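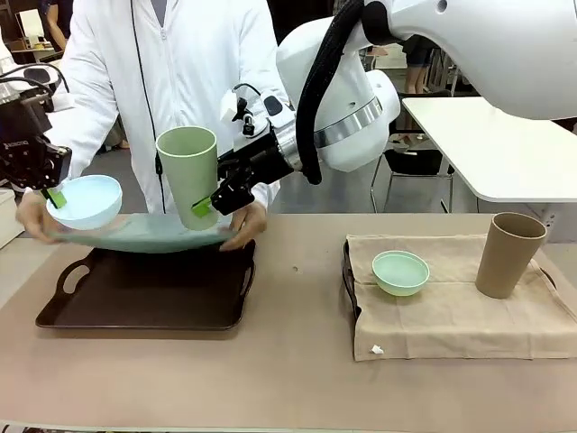
Talk notes: Planning a winter in Murkgate
Saturday, second slot in the small room. Laptop plugs in on the left side of the stage.

Slide 1. Title
Say hello, say my name, say which game. Murkgate is a survival game with a day counter and a season wheel. Ask who has played it and who has lived through a winter. Most people who quit do it in their first one.

Slide 2. What the talk covers
Food, fuel, and the fog nights. No combat builds. Maëlle Ross has the slot after mine and she is doing combat, so send those questions to her.

Slide 3. How the calendar works
A season is 42 days. The wheel in the corner only shows which quarter you are in, so write down the day number when the first frost message comes up. Fog nights come every 9 days, counted from the frost message and not from day one of the save. This trips people up if they loaded a world somebody else started.
If you sleep through a fog night it still counts. Do not reset your count.

Slide 4. Fog nights
Lamps burn twice as fast. Foramora come out of the marsh and walk toward any light they can reach. They ignore you if you are in the dark and standing still. They do not ignore your goats.
Show the clip of the goat pen here. It has no sound. Talk over it.
What to do: bring animals in before dusk, put out every lamp outside the wall, keep one lit inside. A closed door is enough. A curtain is not.

Slide 5. Food
My target is 880 units in the cellar before frost, for one player. That covers normal walking and chopping with a little left over. If you plan to mine all winter, store more.
Smoked fish and dried beans keep until spring. Berries do not, even in jars. Turnips keep if the cellar is dug two levels down. On one level they rot at the same speed as on a shelf.
Do not cook ahead. Cooked food spoils faster than what went into it, apart from the bean loaf.

Slide 6. Fuel
Split logs last longer than whole ones in the stove. It costs you axe wear, so make a spare axe in the fall while flint is easy to get.
Peat is slow and smoky, fine for overnight. If the room fills with smoke, open the hatch for a few seconds and close it again.
Stack wood under a roof. Snow makes it damp and damp wood will not catch.

Slide 7. Trading
Fraser is the trader at the bridge. He stays until the river freezes, then he is gone until the thaw. Sell pelts to him early, buy lamp oil and salt. He never has enough salt, so check back.
Bovon is the village past the pass. It is open all winter but the walk takes most of a day. Leave at first light and never on the day before a fog night.

Slide 8. Mistakes I made
Built on the marsh edge for the fishing. Lost the whole pen.
Kept all the food in one cellar. It flooded at the thaw.
Took the pass with one torch.
If time is short, cut this slide.

Slide 9. The tracker
Thérèse Lavoie made the spreadsheet I use. Type in the day of your frost message and it marks the fog nights for the rest of the winter. It works in the current version. The May patch may change the spacing, so check the notes before you trust it.
Leave the link up while people copy it.

Questions
Keep 7 minutes. Likely ones:
Does this work in co-op? Yes, but multiply the food by the number of players. The fog count is shared.
Can you skip winter? Only in sandbox, with the season length set to zero.
Do dogs scare off Foramora? No. Bring the dog in too.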